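Jitano Tabletop Humidifier: Set-Up Guide
Section 3. Placing, filling and first use 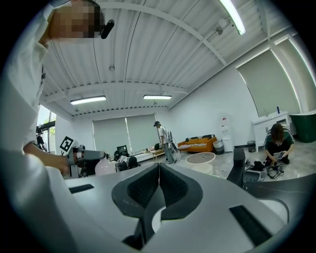

Fig. 3-1. Working at close range, with a pale pink rounded object beside the hand.

Read this section before you plug in the unit. If you bought the Drerero stand or the Casasico filter pack, set up the humidifier by itself first and add the extra parts afterward as described in Section 5.

3.1 Choosing a place

1. Pick a flat, level surface that can stand a little water. Do not use bare wood, paper or fabric as a base.
2. Keep at least 24 inches between the mist outlet and any wall, curtain or shelf above.
3. Check that the cord reaches the outlet without being stretched. Do not use an extension cord.
4. Keep the unit out of direct sun and away from heaters and air vents.

CAUTION: Do not place the unit above a television, computer or power strip. Mist settles on nearby surfaces and can damage electrical parts.

3.2 Rinsing the tank

1. Make sure the unit is unplugged.
2. Lift the tank straight up by its handle. Do not twist.
3. Turn the tank over and unscrew the cap counterclockwise.
4. Half fill the tank with cool water, replace the cap, and shake gently.
5. Empty the tank and repeat once.
6. Wipe the base with a damp cloth. Do not hold the base under the faucet.

Note: A slight plastic smell is normal when the unit is new. If it remains after the first week, clean the tank as described in Section 6.

3.3 Filling

1. Fill the tank with clean, cool water up to the line marked MAX. Distilled water leaves the least white dust.
2. Check that the rubber ring is seated in the cap, then tighten the cap by hand.
3. Turn the tank upright over a sink and look for drips. If water comes out, remove the cap and reseat the ring.
4. Lower the tank onto the base. The base will bubble briefly as it fills.
5. Leave the unit standing for 30 minutes before switching it on. This applies to the first fill only.

CAUTION: Do not add oils, perfume or water treatment to the tank. Use only the scent tray, if your model has one.

3.4 Switching on

1. Plug the cord into a wall outlet. The power light turns amber.
2. Press POWER. The light turns green and mist appears within a minute.
3. Press LEVEL to step through low, medium and high. Start on low.
4. To set the timer, hold LEVEL until the light blinks, then press once for each hour you want, up to 7.

The unit shuts off when the tank is empty, and the light turns red. Refill the tank and press POWER to start again.

3.5 Between uses

Empty the tank and base if the unit will not be used the next day. In hard water areas, remove scale from the base weekly. The mist disk is rated for roughly 2,000 hours and can be replaced with part kit Panicker B.

If the unit has been stored since the last cold season and you are bringing it out in December, repeat steps 3.2 and 3.3 in full, including the standing time.

Guide revised 5 Aug 2021. Continue to Section 4, Lights and Sounds.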